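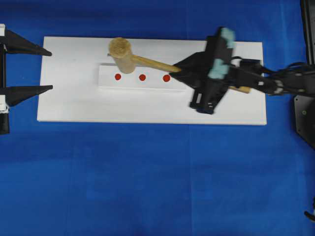 关于我们

Skelstead,小团队,只做一件事:替别人试夹爪、机械臂、相机和控制器,试完把结果写出来,好的坏的都写。

最早是 Dirk Verhoeven 和 Faisal Durrani 两个人。当时在 Sandstead 上班,给产线选夹爪,样本册看了一大摞,到货一装,夹不住。来回退货,烦。后来干脆自己搭台子测,测着测着有同行来要数据,就出来单干了。

现在的人:
Dirk Verhoeven,机械,转接件、指尖都归他
Faisal Durrani,控制器和通讯,半夜回邮件的那位
Margaux Poulain,相机标定,也管测试纪录
Tsion Fikre,测试安排、报价、合同,找她最快

怎么测

不用标准块。用日常工具,木槌、扳手、刷子这类,重心偏、形状别扭,夹爪好不好一上手就知道。木槌用得最多:头重柄细,抓柄的位置差一点,提起来的姿态就不一样。平放抓、竖直提、换手,都要做。同一个动作每款夹爪跑1000次,掉了记掉了,歪了记歪了,不挑好看的写。 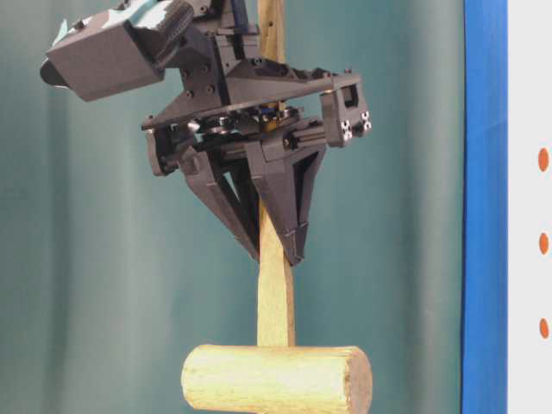 阅读时间:2分钟

指尖是大头。很多客户上来就问夹持力多少牛,其实先该问指尖什么形状、贴什么垫。硬指尖定位准,遇到圆柄容易打转;软垫抓得稳,磨得快,换垫的钱要算进去。两种我们都测,报告里分开列。

相机一般架两个位置,一个看全局,一个盯指尖。只靠一个视角判断夹没夹牢,吃过亏,不再这么干。控制器主要比延时和断线以后的恢复,这块 Faisal 写的最细,也最长,请耐心看。

比过的东西

到4月为止测试记录超过1430份。夹爪最多,机械臂其次。Kerkutov 那批控制器重测过一轮,第一轮固件版本没对齐,数据作废,旧报告已经撤下,手里有旧版的请删掉。Siqueira 的相机支架还在测,别催,出来了会发。

我们不卖设备,不拿返点。厂家可以送样,不能改报告。看到错误可以提,我们复测,复测结果一并附上。

合作

寄样之前先发邮件,写清楚型号、接口、供电,还有你要抓什么东西。最后这条很多人不写,写了能省一半时间。常规对比7个工作日出初稿,排队时间另算。要来现场看的提前跟 Tsion 约,台子不大,一次最多两位。

本页更新:06/08/2026,人员名单和报告数量以本页为准,别的地方看到的可能是旧的,还没来的及改。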